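Brasero Garment Handling Set: data card and recording rules

Version of August 2018. Maintained by Kaijage.

Purpose

Brasero is a collection of two-arm recordings in which clothes are picked up, put on hangers and hung on a rack. This card states the rules that apply at every station, so that recordings from Zustwood and Cidberg can be used together. Read it before you record, and again before you train on the set. Where a local habit differs from this card, follow the card.

1. Grasping hangers and cloth

Operators may pick up the hanger or the garment first. Bring the fingers in straight and close them slowly. Do not squeeze a hanger to correct its angle; open, move the wrist, and close again. If the cloth catches in a joint, stop the arm before freeing it by hand.
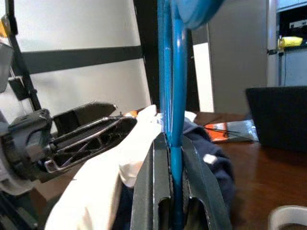 Wrist views are kept at full length and are never cropped to the grasp. A reviewer needs the surroundings to judge whether the arms had enough clearance. With the fingers closed on a blue tube and the other gripper this near on the left, the reviewer should check the distance between the two arms before accepting the take. Mark close passes as "near" in the notes column, even when the rest of the take is good.

2. Rack and work area

The rack must stand level and must not be moved during a take. Garments already on the rail may stay there. Their number and order are not fixed, and we want both to vary between sessions.

Cables are the most common cause of rejected takes. Check before each session that:

- arm cables have enough slack to reach the rail
- no cable can loop over the end of the rail
- a cable that reaches the floor is clear of the rack base

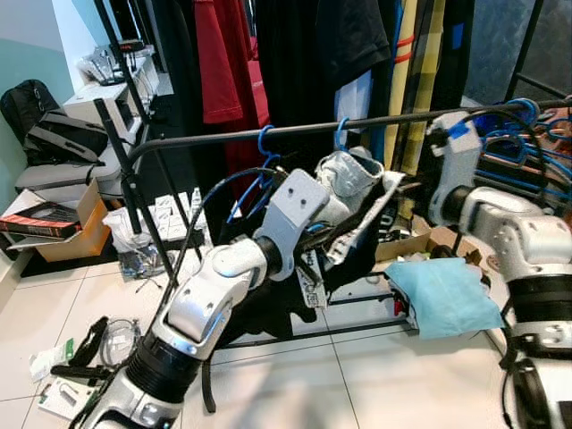 Left arm at the rack with a dark garment at the wrist; two blue hangers on the rail.

Tools and packaging may stay in view if they are outside the reach of both arms and off the walking path. Move them between takes, never during one. A session holds at most 18 takes, and the work area is checked again after the last one.

3. People near the arms

One person may stand beside the station while the arms are powered. That person keeps one step back from the reach line and does not hand objects to a moving arm. Garments are placed or swapped only when both arms are stopped and the operator has said so out loud.

Faces are not recorded. If a face enters any view, the whole take is deleted — blurring is not accepted.

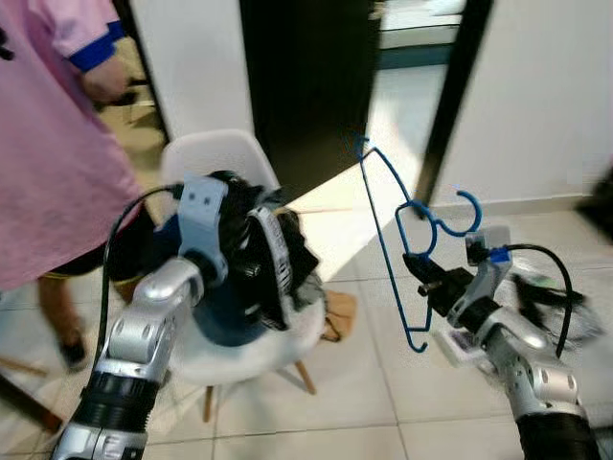
Dark garment in the left hand, blue hanger in the right, person standing at the left.

4. Chairs and other supports

A chair may be used as a pickup point. Clothes are dropped on it in a pile and not folded, unless the task name includes "folded". Note the chair position at the start of the session only. Sunlight on the floor is allowed, and blinds should be left as they are until the session ends.
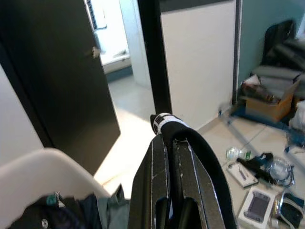
If a garment slides off the chair, the operator may try to pick it up from the floor twice. After that, end the take and label it "dropped". Dropped takes stay in the set and count toward the station total. They have their own folder and should be left out of success rates.

5. Labels

Each take has one task name, one outcome and a free notes field. Allowed outcomes are done, partial, dropped and stopped. Use "stopped" for any take ended for safety, whatever the garment was doing at the time.

6. Size and review

The target is 1,000 takes, with at least 300 from each station. A second reader checks 100 of them against the rules above. Corrections found after release are listed in the change file, and the next one is due in September.

7. Known limits

Most hangers in the set are blue. Models trained on it may do worse with other colors, and we have not tested this. Wet clothes, knitwear and children's sizes are not covered.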